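Dromeck Red Carpet Backdrop, 4 Panel

Printed step-and-repeat wall for premieres, fan meets and press calls. Matte fabric keeps flash glare down when photographers shoot close. Panels clip to a folding frame and pack into one wheeled case. Artwork is printed at our Dirnham shop.
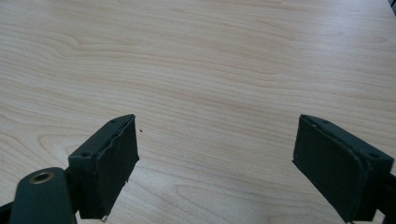
Light wood-grain tabletop

Price: $3,290 with case. Extra panels $400 each. Logo files should reach Fotini Galanis by email before printing starts. Orders placed in February ship in March.

Item no. 37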